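Plormont Links Gets a Big Update, and I'm Already Lost in the Gorse

Well, I woke up to a nice surprise in the downloads section. Plormont Links version 2 went up early in the morning, and I've had three full rounds on it already (don't ask what didn't get done around the house). If you played the original back in the spring, forget most of what you learned about where to miss.

For anyone who skipped it the first time, Plormont is a made-up seaside course, par 71, with a big shared dune ridge running up the middle of the property. The front nine goes out along the water side and the back nine wanders around in the rough country behind it. The first version was fun but kind of bare. You could hit it pretty much anywhere off the tee and find a lie, and the greens were so soft that a 5-iron would stop like a wedge. People in the comments were posting scores in the 50s, and I'm no expert but I don't think a links should give those up.

Version 2 fixes a lot of that. The greens are firmer, the fescue has been moved in closer, and there's gorse now. So much gorse! I lost two balls on the third hole alone. The readme says 53 bunkers were rebuilt, and I believe it, as I visited a fair number of them in person. They have proper stacked faces now and the steep ones will make you play out sideways. I took a seven from the one short of the green on 12, and I was on the fringe when it started. Well, next to the fringe.

What's changed on the card

The biggest change is the 4th, which used to be a straightaway par 4 with nothing going on. It's now a par 3 of 233 yards from the back tees, across a corner of the beach, with a green that runs away from you. Into the wind I had to hit 3-wood and I still came up short. From the forward tees it's a lot friendlier and I think most people will want to start there.

The old 4th tee has been used to stretch the 5th, so the total yardage comes out close to what it was. The 9th has a new green tucked down in a hollow, and you can bank the ball off the left side and watch it feed down to the pin. It took me a while to trust it, but that's the sort of shot I load up a links course for. The 16th has lost its pond, which never looked right to me anyway.

There are four new pin sets too. Be a little careful with the fourth one, especially on 7 and 14, because a couple of those cups are on slopes where a missed putt will come right back to your feet. I'd call them borderline. Fine for a laugh with friends, maybe not so great for a tour event.
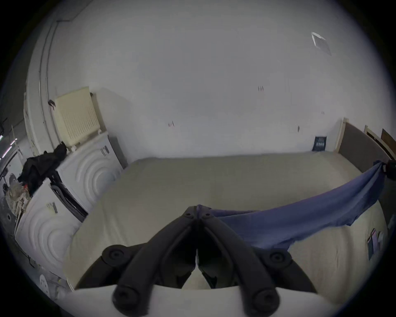 How it plays and how it runs

I played my first round with medium wind and firm fairways and shot 79. Second round with the wind down was 72, and I felt like a genius for an hour or so. Then I cranked everything up for the third one and I'm not going to type that number here.

Greens at the default speed are good. I wouldn't go any faster, since the 2nd and the 11th are already pretty wild from above the hole. The chipping areas are the best thing in the update if you ask me. You can putt it, bump it or flop it, and I tried all three from the same spot behind the 6th and made bogey three different ways.

Planting is heavier than it was, and that does cost you something. My machine isn't new, and I noticed a stutter on the 8th tee and again coming up 18, where you can see nearly the whole back nine at once. Dropping the grass distance one notch cleared it up for me. The file is bigger too, at 876 MB, so give it a few minutes if your connection is like mine.

One bug to watch for: on 13, if you go way right over the path, the ball can end up sitting on out-of-bounds ground that isn't marked as out of bounds. I got a free look at the green from there and took it -- sorry. It's been reported in the thread and there should be a small patch coming.

Also, you need to delete the old version before you put in the new one. If you leave both in the folder, the game grabs whichever it feels like, and I played four holes of the old one before I noticed there wasn't any gorse. Saved rounds from version 1 won't carry over.

Other course news

Skarnadwood is still in beta, and the word in the forum is that the back nine needs another pass on the tree shadows before it goes public. I've had a look at the front side and it's lovely, tight and woodsy, with small greens. Bring your straight driver. I don't have one, but bring yours.

Gresix, the desert course from last winter, has been picked for the next community event. Sign-ups are open in the events section and almost 20 players are in so far, so there's plenty of room. It's two rounds, any tee you like, with separate boards for the two swing types. I'll be in the slower division with a bag full of hybrids.

And for those who keep asking about Halvorsen, it hasn't been dropped. The routing got torn up and started over after the designer wasn't happy with the closing stretch, and there's a new plan with the 17th and 18th playing around the lake. No release month has been given. I saw a couple of screenshots of the new 17th and it looks scary in a good way.

Back to Plormont for a minute. If you try it, start with the second pin set and the middle tees, and leave the driver in the bag on 10. The fairway pinches in right where you want to land it, and the gorse on the left side is very hungry. I'm going back out tonight to see if I can get a par on that new 4th. So far I've got two bogeys and a double.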